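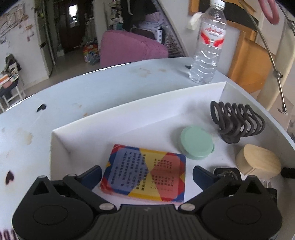 Shallow white box on the table, with small bits in it.

Tidying > Small things > Catch-all trays

How to sort a catch-all tray in one go

Posted 12/28/22 by the Wollmont Tidy Pages

Quick one as the last version of this page was far too long. You want one shallow tray for all the odds and ends that live on the side, the hall shelf, the bottom of your bag. Ten minutes. Maybe fifteen if you keep stopping to read things.

What you need

A shallow box or tray, low sides, no lid. White is good, small dark things show up. Mine's the low one from Posard, code 2193. The 2250 is deeper and I don't like it, stuff gets buried.
A clear table.
A bin bag.

Step 1. Empty everything out. Pockets, bag, that bowl by the door. All of it on the table, not in the tray yet.

Step 2. Flat things first. Card packs, little booklets, anything printed. Lay them on the floor of the tray so you can see how much room they eat. If it's a booklet you haven't opened since September, out it goes.

Step 3. Small round pots and tubs next. Check inside before you keep one! Lids shut, catch done up. An empty tub is fine to keep if you've a job for it (hair grips, earplugs, spare buttons). No job, no tub.

Step 4. Hair clips. The big openwork claw sort are a pain, the points hook on everything. Put them in a far corner, points facing away from where your hand goes in. Never under anythng.

Step 5. Heavy or lumpy bits. Anything that rolls goes against something that doesn't. A watch with its strap off goes face up, and not touching metal if you can help it.

Step 6. Power adapters. These go at the near side, you reach for them most. Keep the ones you can name the gadget for. The rest get a bit of tape with a question mark on, and go in the spare drawer for a month.

Step 7. Look at it. Can you see every single thing without moving another? If not, take something out.
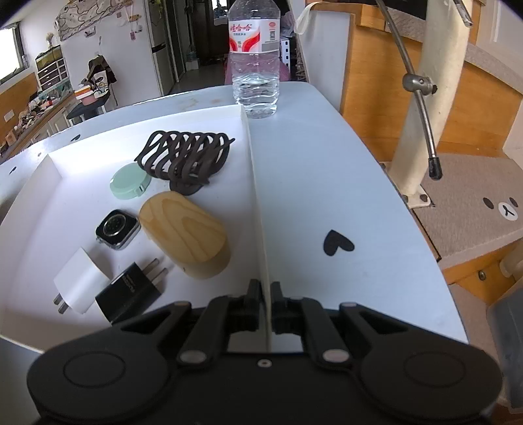 Segura wrote in to say adapters should never share a tray with a watch, scratches the glass, and that a folded flannel between the two sorts it. Fair enough. Flannel, or an old sock cut up. Add that to step 6.

Keeping it that way

Empty it right out once a month. Wipe the bottom while its bare. If the tray's full, something leaves before something new goes in. Don't buy a second tray.

Comments

Adgate202: Did this over lunch. Found a hair clip I'd already bought again, twice. What do you do with coins though?

Wollmont Tidy Pages: Jar. Seperate jar, not the tray.

pip1000: I use a baking tin, works the same and was already in the cupboard.

Related

Sorting the drawer of leads
What to do with single earrings
Posard trays: which depth to get
Bag clear-out before a trip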